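Hirvonen bench cell

The Hirvonen bench cell is a two-arm manipulation cell used for sorting and bagging soft goods. It consists of two black six-axis arms, each with a parallel two-finger gripper, installed over a wooden work table. The cell was assembled at the Ollovach workshop and is known mainly for its setup procedure, which was written down in detail and later adopted for the Perkum cells.

Layout

The arms reach in over the table from opposite sides and share the middle of the work area. Each carries its own wrist camera and a cable loop that must stay clear of the last joint through its full rotation. The table is not bolted to the arm mounts. Its position is checked with a steel rule at two corners before the arms are powered, and a shift of more than 7 mm calls for a new table calibration.

Reach check

The reach check is done after any work on the mounts. Test goods are placed on the table with a basket, and both arms are brought over them at low speed, first separately and then together. The operator watches the clearance between the wrists and the rim of the basket, and the slack in the cable loops. Crumpled packaging is preferred to flat stock for this step, as its height varies and exposes errors in the vertical offset.

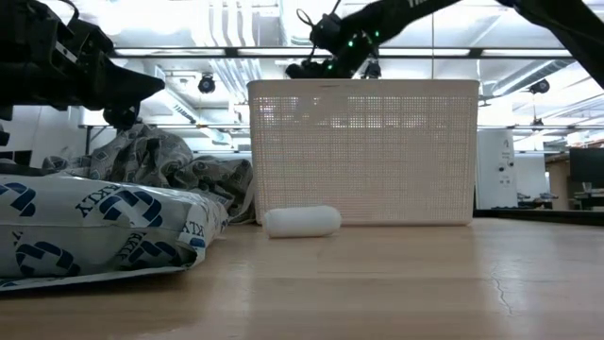
Ada Messina has objected that a reach check with both arms over the table proves little unless it is repeated at working speed, when the wrists overshoot slightly. The current procedure adds a second pass at working speed for this reason, with the shared zone limit left on.

Gripper alignment

The fingers are fitted in pairs and are not interchangeable between arms. With the gripper closed, the tips should meet along their full width. A wedge-shaped gap means that one finger is seated badly on its slide; the usual cause is lint under the mounting face. The screws are backed out, the face is wiped dry, and the finger is refitted against the stop.

Opening width is then set in software. The zero point is taken with the fingers closed on a 10 mm gauge block. Cloth is used for the final trial, with the fingers pointed at a fold and the wrist camera feed open on the operator's screen. Both tips must be visible in the feed. If one is hidden, the camera bracket is loosened and turned, and the camera calibration is run again.

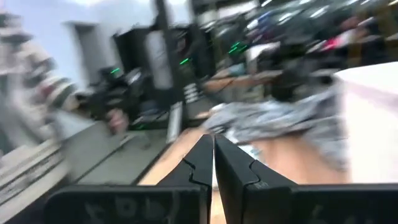

Darius Ursu: The gauge block zero drifts on ours. We take it again after the first 200 cycles, when the new pads have bedded in, and it holds from there.

The manual has no such step. It sets the first zero check at 2000 cycles, a figure carried over from the older Bandgate grippers, which had bare metal fingers.

Routine care

Finger faces are wiped at the end of each shift. Wrist connectors are inspected weekly for bent pins and loose collars. A cable loop with a flattened section is replaced, even if the signal is good. Joint covers are removed only with the power locked out and the arm resting on its support.

Revision history

The first procedure was issued in August as a single sheet covering the table and mounts. Gripper alignment was added in the revision of 9/30/23, edited by Urmila Sisodia, which also moved the camera calibration to follow finger fitting. Under the earlier order, the calibration often had to be done twice.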